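Cokent Notes > Home Machines > Chores

Can a robot clear the counter yet?

10 February 2022 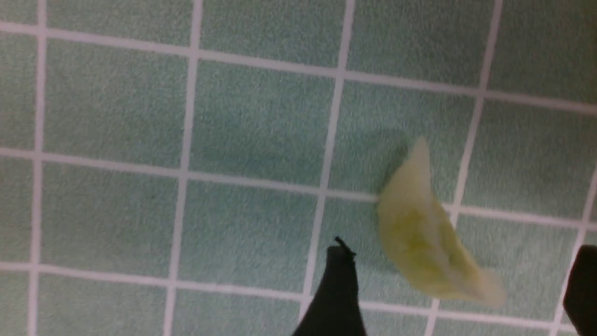 I get asked this more than anything else I write about, usually by people who are tired of wiping down their kitchens. My short answer is still no, with a longer answer attached.

In January I went out to Edstead to spend a day at a small shop called Jinance. They build arms and write the software for them, and they let me sit in on their chore trials. I had expected to see something like a vacuum cleaner with hands. What they work on is much narrower. One arm, one surface, one thing to pick up.

Picking up is most of it. If you think through what you do after dinner, very little of the time goes into deciding anything. You grab a scrap, you drop it in the bin, you grab the next one. A machine has to do each of those as a separate job. It has to find the scrap, work out which way it is lying, open its fingers wide enough, come down on either side, and close without mashing the thing or scraping the counter.

Hard objects are in decent shape. Cups, blocks, cans and boxes have edges that a camera can find, and they keep their shape when squeezed. I watched 30 tries with a plain mug and the arm missed 5 of them. You would fire a person for that, but two years ago I would not have bet on it getting half.

Soft and curved things are where it slows down. Something thin at one end and thick in the middle gives the fingers no flat side to press on. If it is pale and partly see-through, the camera has trouble saying where it stops and the counter starts. Tile makes this a bit worse, in my opinion. Grout lines are strong straight edges, and a program that looks for edges will find plenty of them.

Shop floors are a different story. A parts supplier in Lindsay has had an arm loading trays since last summer, and it does fine. The trays come in the same way every time, the parts are all alike, and the lights never change. My kitchen has a window and two kids.

Cost is the other thing. The arm I saw would run about $3,000 for the hardware, before anyone spends an hour teaching it. The teaching takes a lot of hours. Each new object gets its own round of practice, and the people at Jinance told me they had 12 they were happy with. I have more than that in my sink right now.

I do think it is coming. The part that improved most since my last visit was the camera near the fingers, which lets the arm correct itself on the way down – before, it took one look from above and committed. It still moves slowly. I timed a few pickups against my own hands and stopped fairly quickly.

I'm going back in the summer, when they plan to try wet dishcloths.

Filed under: Robots at Home, Kitchen

Print this post | E-mail this to a friend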